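About Sostora

We teach people to bind books by hand. Sostora is a small bookbinding school in Derkville, on the upper two floors of the old seed merchant's building, and if you have ever picked up a battered hardback and wondered how on earth it was held together, you are going to get on very well with us.

The school was started by Yvette Chan, who had spent years mending hymn books, ledgers and other people's cookery books at her own kitchen table and kept being asked to show somebody how. The first class was four people and one glue pot. They made a single-section notebook each, sewn through the fold with linen thread, and all four wanted to come back and make a thicker one (we still teach that notebook on the first evening, and it still has the same effect!).

These days we have 54 students on the books in a normal term. Some come once a week for years. Others do a single weekend, make a slipcase for a favourite novel and go home happy. Both are completely fine by us. 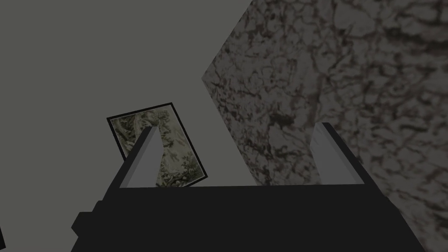 Computer render: black gripper, two light grey fingers.

What we teach

Our beginners' course is called Even, after the thing Yvette says most often when she is walking round the benches: even stitches, even tension, even glue. It runs for seven evenings and takes you from folding paper with the grain to a full case binding with rounded spine, endbands and cloth of your choosing. You don't need any experience at all. You do need to be able to thread a needle, or to sit next to someone who can.

After Even, most people move on to one of the longer courses. Paper Repair is the slow, quiet one, all wheat starch paste and Japanese tissue, and people who take it tend to become very fond of blotting paper. Leather is noisier and takes up more room, and you will spend the first two sessions just learning to sharpen and hold a paring knife, which sounds dull and is in fact wonderful. Then there is Boxes, which was meant to be a one-off and has now been running longer than anything except the beginners' course. It covers slipcases, clamshells and those lovely shallow trays for prints and letters.

In December we stop all the regular teaching and hold open benches instead. Come with whatever you are in the middle of. There is usually a rush of handmade diaries, and a good deal of gold tooling going on at the far end.

The Lévesque

We can't write a page about the school without mentioning our press. The Lévesque is a cast iron standing press, painted dark green at some point and then black at some later point, and it came up the stairs in pieces over one very long afternoon. It does the job better than anything newer we have tried. Books go in between boards at the end of class and come out the next day flat, square and smelling faintly of paste. Students get properly attached to it, and we have been sent birthday cards addressed to it.
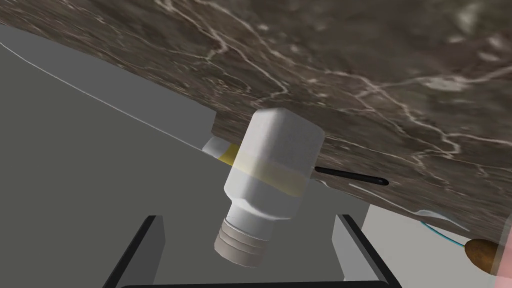

We also have sewing frames for everyone in the room, two board choppers, a cupboard of brass finishing tools that is slowly being catalogued, and a paper store with 400 kinds of paper in it. The marbled sheets are at the top, the plain text papers are in the long drawers, and anything in the offcuts box is free to take. Please do take it! The box fills up again faster than we can believe.

How classes work

Groups are kept small enough that the tutor can get to you before the glue dries. All tools and basic materials are included in the fee. If you want to use something special, say a piece of goatskin or a cloth you have brought back from a trip, bring it along to the first session and we'll look at it together before you cut. Aprons are on the hooks by the door. Tea is at half time, well away from the benches.

We are often asked whether we take in repairs. We take a few, mostly family bibles, school atlases and much-loved picture books, and we'll always tell you if a book would be happier left as it is. Quite a lot of the time we'd sooner teach you to do the job yourself, and the Paper Repair tutors will happily plan a whole term round one poorly volume.

Visiting us

You are welcome to look round during any evening class. Ring the lower bell, come up both flights and follow the smell of paste. The lift takes one person and a modest pile of books. Fees for the coming term start at 20 pounds a session, and there are reduced places on every course, which you can ask for on the booking form without giving any explanation.

Page last updated 2022-05-09.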